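The Long Afternoon of Cell 2

Maribeth Panganiban keeps two robot arms in working order, and she would like you to know that most of the job is cable. 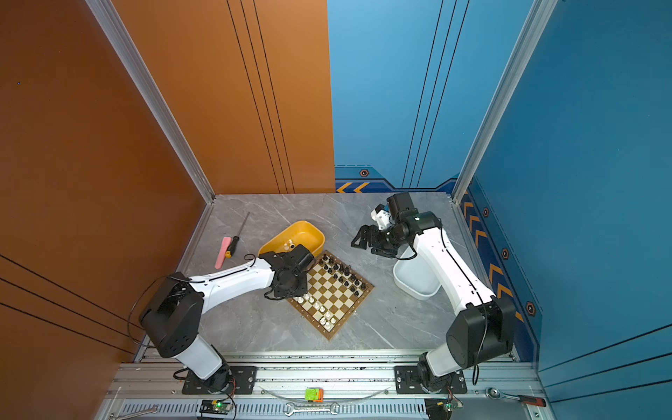
The first thing Maribeth does when she comes in, before coffee and well before email, is run her hand along the cables. She starts at the base of the left arm and follows the black line up past the shoulder and out to the wrist, feeling for stiff spots, and then she does the same on the right. She learned the habit at Clerden, where she spent her first years out of school looking after packing machines, and she has carried it into every shop since. The wrist is where the trouble starts, she says, and you can see why when the left arm reaches out over the chessboard toward the little yellow tray: there is a coil of cable looped right around the joint, and every turn the wrist makes, the coil has to make too. Leave it too snug and it tugs. Leave it too loose and sooner or later it takes a bishop with it!

The chess is a setup routine, and a pleasant one to sit beside. Grulow, the small automation shop where she works, builds two-arm cells for customers who need small things picked up gently and put down where they belong, and a chess set asks for just that. The pieces are different heights, they stand close together, and they fall over if you so much as breathe on them wrong. An arm clears pieces into the tray, then puts them back, and somebody with a notebook keeps score. The routine is called Getari (I asked where the name came from and got three different answers, all of them long), and a full pass is 431 moves. When I visited in June, Cell 2 was partway through getting ready for one.

Getting ready takes most of an afternoon. Both arms sit on black base plates bolted to the same aluminum rail, and Maribeth begins with those bolts, because an arm that shifts by a hair down at the base will miss by a good deal more out at the gripper. She works with an ordinary open-end wrench and leaves it lying on the rail between rounds, the way my grandfather used to leave his on the fender of the truck. She tightens a little on one side, a little on the other, and goes back to the first. Then she lets the arms move slowly through their whole reach for 30 minutes, and then she checks every bolt again.

"People want to skip the second check," she told me. "I wanted to skip it too, when I was new. Then I spent a whole night hunting for a bug in the software and it was a bolt."

After the bolts comes the part she calls introducing them. Each arm has to learn where the board is, and then each has to learn where the other one is likely to be. She guides the gripper by hand to a corner square, saves the spot, and moves along to the next, talking under her breath the entire time. Sometimes she is talking to the arm and sometimes, I think, to me. The board may lie at any angle she likes, and she likes to set it crooked on purpose, so that a lazy setting shows itself early.

The grippers get the gentlest treatment of all. She wipes the jaws with a lint-free cloth, looks them over under a lamp, and writes down how many cycles they have done. At 800 she changes the pads whether they look tired or not. Her log for Cell 2 fills most of a green binder, and it makes surprisingly good reading, full of small weather reports and the occasional apology to whoever has the next shift.

By five o'clock the light in the shop had gone soft and she was down on one knee at the front of the cell, checking the thin wires that run to the small circuit boards below the arms. Each board has a green light, and she gave each connector a tiny push with her thumb all the same. Then she stood, rubbed her knee, wrote one line in the binder, and went to find the coffee she had poured at three.

Related stories
The Tagle press gets a new set of bearings
A morning in the Clerden packing hall
How to store cable so it still bends next year
Letters: your favorite wrench, continued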